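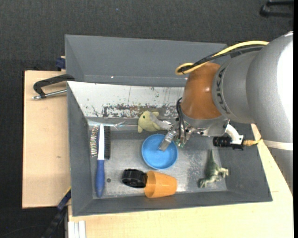

Un bol azul dentro de una caja gris, con más cosas de casa y juguetes.

Inicio Cocina Orden Costura Plantas Contacto

Cómo vaciar y reorganizar el trastero en una tarde (y que aguante hasta el verano siguiente)

29 comentarios · 79 veces compartido

Bueno, pues ya he vuelto a hacerlo. Cada mes de julio me prometo que el trastero no se me va a ir de las manos, y cada mes de julio abro la puerta y se me cae encima una colchoneta. Este año por lo menos apunté los pasos mientras los hacía, porque mi vecina Golnar Ghasemi me los pidió por escrito y ya puestos os los dejo a todos.

Mi trastero es pequeño, de esos de sótano sin ventana, con una bombilla que da la luz justa. Si el vuestro tiene el doble de metros, calculad el doble de tarde. Yo empecé a las cuatro y subí a cenar con la espalda hecha un ocho, pero terminado.

Lo que preparé antes

– Cajas con tapa, todas del mismo tamaño. Yo uso las grises de Tilenon, que se apilan bien y no se comban por el centro. Compré 14 y me sobró una.
– Cinta de carrocero y un rotulador gordo.
– Bolsas de basura de las resistentes (las finitas se rajan con la primera percha, os lo digo por experiencia).
– Un deshumidificador. El mío es un Climutik pequeñito que me prestó mi hermana y que todavía no le he devuelto. ¡Ya lo haré!
– Una libreta.

Paso 1. Sacarlo todo

Todo es todo. También lo del fondo, también la maleta que pesa y no recordáis por qué. Yo lo fui dejando en el pasillo común, así que avisad antes a los vecinos y dejad sitio para pasar. Si os da pereza y pensáis en ordenar por zonas, sin vaciar, allá vosotros, pero yo lo intenté dos años seguidos y lo único que conseguí fue cambiar los trastos de pared.

Con el cuarto vacío barréis, pasáis un trapo húmedo por las baldas y miráis las esquinas. En la mía había una mancha de humedad del tamaño de un plato. La limpié con agua y un chorrito de vinagre, dejé el Climutik enchufado mientras seguía con lo demás y subí las baldas un palmo del suelo.

Paso 2. Montones

Hago cuatro montones: se queda, se regala, se tira y «ni idea». El de «ni idea» es mi perdición, así que le puse un límite: una sola caja. Cuando se llenó, me tocó decidir. Así salieron por fin una yogurtera, los patines de cuando tenía quince años y un juego de fondue que ha sobrevivido a tres mudanzas sin ver el queso.

Con los juguetes de los niños fui más blanda, lo reconozco. Guardé los que todavía piden cuando vienen los primos y el resto se fue a la ludoteca del barrio. Preguntad primero qué aceptan, que en la mía no querían puzles ni peluches.

Paso 3. Meter en cajas

Aquí cada maestrillo tiene su librillo. Yo agrupo por cuándo lo voy a usar: playa, Navidad, obras, camping, cumpleaños. Golnar agrupa por habitación y también le funciona, aunque luego me llama para preguntarme dónde pondría yo el hinchador.

Lo pesado va abajo y lo blando arriba. La vajilla de repuesto la envuelvo en toallas viejas, que también hay que guardarlas en algún sitio y así se hacen compañía. Y no llenéis las cajas hasta el borde, porque la tapa cierra el primer día y a la semana está levantada.

Paso 4. Etiquetas y libreta

Un trozo de cinta de carrocero en el lado corto, que es el que se ve cuando la caja está en la balda. Número grande y dos o tres palabras. El detalle va en la libreta: «Caja 6: nevera portátil, esterillas, mosquitera». Probé una temporada con las etiquetas imprimibles de Zallell, monísimas, pero con la humedad se despegaban y volví al rotulador.

Paso 5. Colocar

Lo de verano a la altura de los ojos, lo de Navidad arriba del todo. Dejad un pasillito para entrar de lado por lo menos. Yo atornillé además una barra Rostami detrás de la puerta para colgar las sillas plegables y la sombrilla, y es lo mejor que he hecho ahí abajo: casi 29 euros y media hora de taladro.

El mantenimiento

Poca cosa. Si baja algo nuevo, se apunta en la libreta esa misma noche. Y una vez por estación bajo diez minutos, miro la esquina de la mancha y vacío el depósito del deshumidificador.

Si tenéis trucos para guardar esquís, contadme, que los míos siguen detrás de la puerta del dormitorio.

2,506 visitas · Compartir · Guardar · Imprimir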